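Perer G6 Two-Finger Gripper (refurbished, with Cluno wrist plate)
Item no. 3611
In stock at Clindby
Price: $273 with the wrist plate, $76 for a spare finger set

Okay, before you put one of these in your cart I want to tell you about the slip problem, because I sold a bunch of them before I understood it and I'd feel lousy if you found out the way I did.

The short version: the older firmware on this gripper forgets how hard it was holding if the power dips. It's only a little dip, the kind you get when something else on the same strip kicks on. The fingers relax a hair, the arm has no idea, and whatever you were holding drops or slides. On a box of foam blocks, who cares! Over a CPU socket it's a whole different day.

I do computer teardown and rebuild work with mine, lots of old servers and office desktops, and that's where it bit me. I was lifting a processor out of a board, the lights blinked, and down it went, corner first. Bent pins, dead board, and me saying words I won't put on a store page.

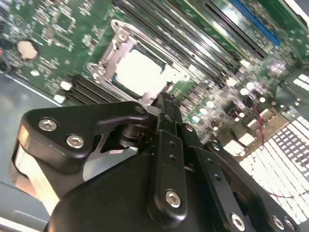
So what changed? Every unit I ship now has firmware 6 on it, and that one saves the grip force and checks it again the moment the power comes back. If the number is off, the gripper stops and throws a fault instead of carrying on like everything's fine. You clear it by hand. Yes, it's annoying, and yes, I left it that way on purpose. I don't want an arm deciding for itself that it's okay to keep going when it's right over somebody's motherboard (or somebody's fingers, please keep those out of there).

If you bought yours from me before December, it has the old firmware. Write to me and I'll send you the update file, no charge. You'll need the Penrose cable to load it, and I can lend you one if you cover the postage.

A couple of things the update does NOT fix:

Finger screws. They back out over time, and a loose finger feels a lot like the slip fault. Snug them up before you blame the firmware. I've chased that one for a whole afternoon.

Bad approach height. If you taught your pick points with the old fingers, teach them again with the new ones. The spare set is a touch longer and you can run the tips right into the metal around the socket. Go slow the first few times, hand on the stop button.

Shared power. Give the arm its own outlet if you possibly can. The update catches a dip, but it can't hold on to a part with no power behind it.

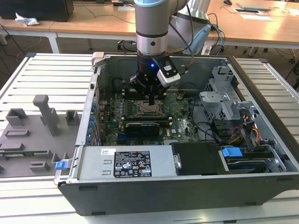
Hòa Trương: Mine faulted twice the first week after the update and I was ready to send it back. Moved the arm to its own outlet and it hasn't done it again. I do wish the fault light was brighter, I missed it the first time and sat there wondering why nothing moved.

Fair point on the light! I can't change the part, but you can set the fault to beep as well. It's in the setup menu under Alerts, and it's off when the unit ships. Turn it on.

In the box: gripper, wrist plate, mounting screws, hex key, one printed sheet with the fault codes. The Penrose cable is sold separately. Returns are fine for 76 days as long as the fingers haven't been drilled or filed.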